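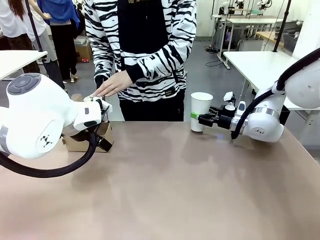
How often should the fire extinguishers at Hekimcombe be looked over?
Once a month by whoever has the hall keys, and once a year by Durrani, who leave a dated tag on each.

Monthly walk-round, 28/03/2024

Foyer extinguisher — pin in, needle in the green. Lovely.
Kitchen blanket — fine, though the pull tabs had got tucked up behind the tea towels again, so please do leave them hanging free.
Back stairs extinguisher, tag 1126 — bracket a bit loose. Tightened, but I'd like it looked at properly in May.
Emergency lights — all 4 came on. The one by the piano took its time, bless it.
Side door — opens well, but chairs were stacked within 50 cm of it. Moved.
Alarm panel — no faults showing. Test logged as 3620.

Still to do: new bulb for the porch.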